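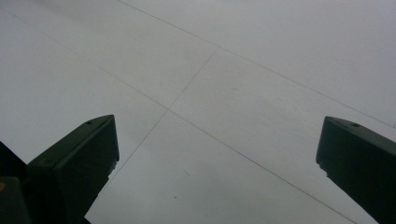 3.2 What the hand-held recordings contain

Most reports on hand-held gripper data give a total number of hours and leave it there. We think the total says little, and in this section we look at what the hours in our own set are made of. The Jarine set was recorded at two sites, Roltetti and Bogale, by 11 operators using the same model of hand-held gripper with a camera fixed to the tool. It holds 105 hours of recording. Operators were told to start the recorder before walking to the work area and to stop it after the last object had been set down. This is common practice, and it is also where our doubts begin.

A large share of any such recording is travel. The operator carries the tool from one place to another with the fingers open, and the camera sees floor. In Figure 3 the fingers are open wide over a pale floor of large panels, with nothing held between them. The only structure available to an image encoder is a few thin seam lines and some very faint marks. A policy trained on this frame is asked to predict the next motion of the tool from almost nothing. It can lean on the seams, and we suspect that it sometimes does.

Figure 3. Open gripper over bare floor, seen from the camera on the tool. Three seam lines cross the view.

The usual answer is that such frames do no harm, as a large model will learn to ignore them. We have not found good evidence for this claim. The papers that make it tend to compare a full set against a smaller one, so that the effect of removing travel is mixed up with the effect of having less data. When we held the number of training frames fixed and replaced travel frames with frames taken near contact, the Brasano policy did better on 7 of the tasks in our test list and worse on 2. The remaining tasks did not separate. We do not regard this as a strong result. It does suggest that the burden of proof has been placed on the wrong side.

A second answer is that travel frames teach the policy how to approach an object. Some of them may. The trouble is that an approach and a walk across the room look much the same in a single frame, and the labels do not tell them apart. Our annotators were asked to mark the moment at which an approach begins. They agreed well when an object was already in view and poorly when only floor was in view. Figure 3 belongs to the second kind. Taken alone, it does not say whether the operator is arriving, leaving or standing still.

We also tried an automatic filter that drops frames with little visual texture. It removed much of the bare floor, but it removed close views of plain box lids and tabletops as well, including some taken just before a grasp. Raising the threshold to spare these brought back most of the floor. A filter on finger width fared no better on its own, as the fingers are open both in travel and in the last part of an approach. The April recordings from Bogale were the worst case for both filters, and we have left them unfiltered in the release so that others can check.

For the experiments in Section 4 we therefore report two totals, one for all recorded time and one for time within a marked manipulation segment. Readers should treat the first with caution, in our work and elsewhere.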